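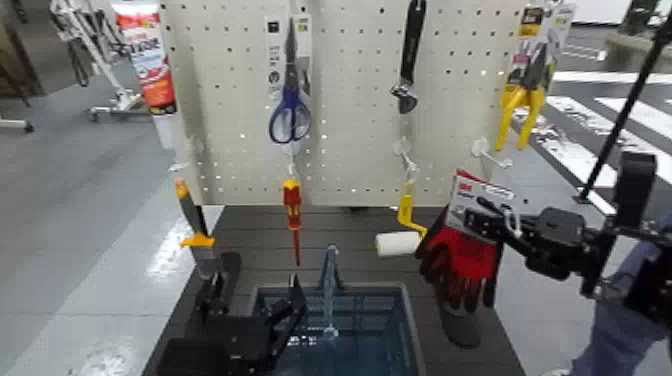

Can a machine restock a tool wall yet?

tapemeasure62
I run the hardware aisle at a small store in Gruvthorpe and hanging stock eats my mornings. Scissors, pliers, putty knives, gloves, all of it on hooks. So are we there yet or not? My boss saw a pitch from Boler and now he's asking me every day.

knottypine
Not even close, sorry! Picking a thing up is the easy half. Getting that little punched hole in the card over the end of a hook is where I'd bet against it – I miss half the time myself, and I've been doing this for 14 years.

sudsy_661
I don't buy that. Hooks stay where you put them. My laundry doesn't. I'd trust a machine with a pegboard way before I'd let it near a fitted sheet.

knottypine
Sure, until somebody shoves a hook over two holes, and customers do that all day long. Then there's the stock. A roller is a weird bent shape and gloves flop all over the place.

tapemeasure62
OK but the hooks themselves are what I keep coming back to. White hook on a white board, with the light bouncing off it.
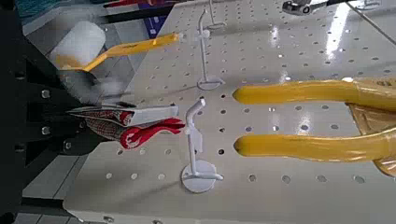

I lose track of those under our store lights, and I've got two good eyes and coffee in me. Fingers that fat have to go in next to the hook without bumping it, too.

sudsy_661
So buy black hooks? Cheaper than whatever Boler wants.

knottypine
Ha, fair. I'd still want to see it do 20 packages in a row with no help before I'd say yes. Slow is fine by me, it can work nights.

tapemeasure62
I'll ask them for exactly that. Gloves first – those are the ones I hate.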